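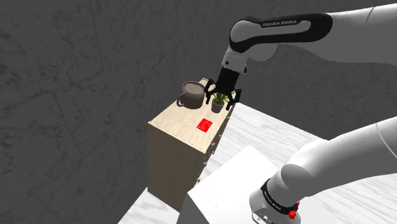
Simulated arms clear shelves well, shop floors less so

Mar 28, 2026

A trial of tidying and restocking tasks run by the test house Korkside has found that current robot arms can move small household objects reliably in simulation, but lose much of that ability when the same work is set up in a real room. The results were released to members this week and cover two settings, a domestic one and a small shop.

The domestic part was built entirely in software. A fixed arm with a two-finger gripper is given a piece of furniture with a few ordinary things on top, such as a mug, a potted plant or a flat card, and a short written instruction. Typical instructions are to lift one item and put it down elsewhere on the same surface, or to clear a space without knocking anything over. The set contains 204 tasks. Object positions, surface textures and lighting are changed between attempts so that a control program cannot simply repeat a stored movement.

The shop part used real shelving in a stockroom belonging to Doucette, a chain of hardware and garden shops. It consisted of 37 tasks chosen by shop staff from the ordinary closing routine: facing up tins, returning misplaced goods, moving pot plants from a trolley to a display and wiping down a counter.

Two control programs were entered, one from Plemska and one from Linimon. Both take camera images and a written instruction as input and give arm movements as output. Neither firm was allowed to adjust its program once the shop tasks had been disclosed.

According to the report, both programs completed most of the simulated tasks involving a single rigid object with clear space on either side. Mugs were the easiest class, gripped by the rim or the handle. Results fell when objects stood close together, as the open fingers need room on both sides of the item before they close. Thin objects lying flat were the weakest class in the whole domestic set. A card on a tabletop offers no edge for the fingers to get under, and the usual human answer, sliding it to the edge and pinching it there, was attempted by one program only and seldom completed.

Plants were scored separately. The pot is rigid and can be treated much like a mug, but the leaves spread beyond it and hide the part that should be held. In simulation a grip on the foliage was marked as a fault only if the plant then slipped. On the shop floor, any damaged leaf counted as a failure, on the grounds that the plant could not afterwards be sold at full price. Korkside says the difference in marking accounts for part of the gap between the two settings, and that the simulated rule will be tightened.

The rest of the gap is put down to contact and weight. Simulated pots have a fixed mass and a uniform surface. Shop pots were sometimes freshly watered, sometimes dry, and several had a loose outer sleeve which came away in the gripper while the plant stayed where it was. Tins behaved much as expected. Wiping was the poorest of the shop tasks, with both programs passing the cloth over the counter without enough pressure to lift marks.

Speed was recorded but not scored. On the facing-up tasks both arms were slower than a member of staff by a wide margin, though they kept an even pace. Doucette has told Korkside that this would matter little for work done after closing, provided that the arm could be left alone. Under the present rules it could not: an operator stood within reach of the stop button for every attempt, and the report notes that the button was used in both entrants' sessions, mostly when an arm moved towards a shelf upright.

The report makes no recommendation on buying. It states that single-item pick and place on an uncrowded surface is "close to usable" in a fixed installation, and that general tidying, in a home or in a shop, is not. It adds that a high score in simulation should be read as a sign that a program understands the instruction and the layout — it says little about how the program will cope with a wet pot or a torn label.

Plemska said it accepted the findings and is working on grip force. Linimon disputed the scoring of 2 plant tasks, in which it says the leaves were damaged before the attempt began. Korkside has reviewed the recordings and let the scores stand.

A second round is planned for November. It will add drawers and cupboard doors to the domestic set, and the shop tasks will include folding dust sheets and sorting returned items into trays. Entry is open to any firm that can supply a program able to run on the standard test arm. The domestic tasks will be issued to entrants in advance, while the shop tasks will again be withheld until the first session.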